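The Back Room at Golley Street

Clearing out a workroom, one shelf at a time

Kirnel, October. Rain on the skylight, kettle on, and the third attempt at sorting the back room. The first two went the way these things go. Everything out on the floor, everyone tired by four, everything back in by six.

This time there was a budget. Not a big one. $406 for the lot, and a rule from Drunitz, the little repair and parts outfit that rents the place: if it doesn't fit on the shelf, it doesn't stay. The room runs to 240 square feet, plus a corridor that was supposed to be a corridor and had turned into storage for paint cans, a bike wheel, and a fax machine.

So. Day one, cardboard. Always start with cardboard. Flatten what's empty, tape what isn't, write on the short side of the box so you can read it when it's shelved. Obvious, sure. Half the boxes in that room had been labeled on the lid, then stacked. You'd have to unstack five to read one.

Day two was the parts count, and that was the bad one. Almost 2570 loose items went through the sorting trays. Screws, clips, springs, little plastic feet off of things long gone. Horațiu Onu kept the tally on the back of an invoice and ran out of invoice.

"I thought we had maybe a few hundred," he told me. "I was ordering springs every month. We had springs. We had so many springs."

By day three the heavy stuff had found its place. White metal shelving with the boxes down low, where your back wants them, small odds and ends up top. Crates stacked against the back wall, next to the tall gray cabinet. The black mesh chair stayed too, after a short fight over wether a chair counts as storage. (It does if there's a coat on it.) 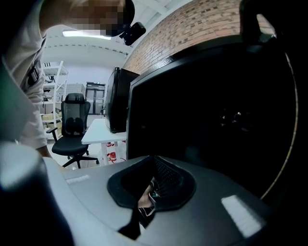 Neagu would have done the whole thing differently, and wrote to say so: heavy boxes low is fine, but never right on the bottom shelf, leave that one empty so you can get a broom under, and for heavens sake put the things you use daily at elbow height and forget what looks neat. Also, get rid of the crates. Crates are where stuff goes to be forgotten.

Fair on the broom. Not so sure about the crates. They're light, they stack, and you can see through the grid on the sides to what's in there, a bit anyway. The lidded tubs they replaced were worse. One had a sandwich box in it. We didn't open the sandwich box.

The brick wall was the other argument. Lovely wall. Everyone who walks in says so, then asks why there isn't a shelf on it. Drilling old mortar is a pain, the dust gets in everything, and the landlord wants a letter first. So it stays bare. Probably the best decision of the week, and it cost zero.

What did get bought: 6 folding trays, a label maker, a roll of brown tape, two bins for scrap metal, one decent broom. The broom was the most expensive thing per pound and I'd buy it again tomorrow.

What got tossed: the fax machine. The bike wheel went home with a neighbor. Paint cans to the county drop-off, which only takes them in the morning, so call first. We did not call first.

A week on and the table is where the work happens again, which was the point. Trays out in the morning, trays back at night. There's a list taped inside the cabinet door with who puts away what, and so far people are sticking to it, more or less. The corridor has one box in it. Horațiu says it's leaving on Friday's run, or the one after that.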